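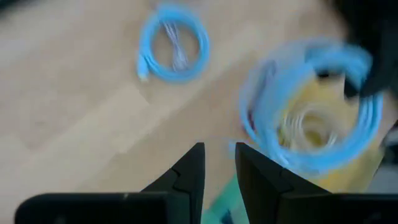
Clemer screening kit — hire and sale

For artist film, essay film, talks with clips, study sessions. Small rooms. We put it together after too many seasons of gallery screenings where the picture was fine and the voiceover was mud. Spoken word first, everything else second.

Hire by the day or the weekend. Sale price 1,565, stands included, delivery extra.

What's in it

Projector, short throw, quiet fan. Fine from the second row back, you'll hear it a little in the front row during silences.
Media player, loops without a black gap. Plays two files back to back with a hold card between if you want one.
Pair of Flokum speakers on stands. Voiced for speech. Not for a dance night, please.
One handheld mic, one lapel mic, spare batteries.
Small mixer, four channels, labelled in marker pen. Labels wear off, tell us and we redo them.
Folding screen, white, with black drape for the legs.
Caption monitor, optional. See below.

Room size

Works up to 46 seats. Past that the back rows lose consonants, and for polyphonic or layered voice pieces that's the whole work gone. Bigger room, ask for the Priston kit instead — same player, four speakers, heavier cases, you'll want a van.

Blackout is your job. We don't carry curtains anymore.

Captions and live text

The caption monitor sits below or beside the screen and takes a seperate feed. People use it for translated subtitles when the artist doesn't want text over the image, also for live captioning of the discussion after. Text size set on the unit itself, three sizes, go with the largest.

If your film has burned-in subtitles already then leave the monitor off the order and save the money.

File formats

ProRes or H.264, stereo or mono. Mono is fine! Lots of older work is mono, don't let anyone widen it. 16mm transfers at 4:3 are masked with the drape, takes a few minutes. 24 and 25 frames both ok. No discs. No streaming links on the night.

Send files 2 days ahead. We load and play them all the way through, sound included. Late files get loaded but not watched.

Setup

Allow 20 minutes for the player, screen and speakers, longer with the caption monitor. Screen first, then projector, then speakers level with the front edge of the screen. Cables run down the side wall and get taped. Mic check last with somebody standing in the back row.

A printed sheet is in the lid of the case. Follow that over this page if they disagree, the sheet gets updated more often.

Artists' loops and gallery runs

Longer runs by arrangement. Player starts itself when the power comes on so whoever opens up only needs the one switch. Headphone version available, the Lodhi set, six pairs on a splitter box with its own volume knob per pair. Good for two works sharing one room — bleed is always the complaint.

Not included

Screening rights. Sort those with the artist or distributor before you book us.
Chairs.
Laptop for slides. Bring yours plus the adapter for it.

Booking

Next free weekend kit goes out from Tue 1 September. March is mostly taken by student shows, get in early. Email with dates, room dimensions, number of films, running times and wether there's a talk after. Questions on sound for a particular piece go to Shivam Yadav, he mixes as well as hires and will usually ask to hear a minute of the voice track.

Collection from the side door, ring twice.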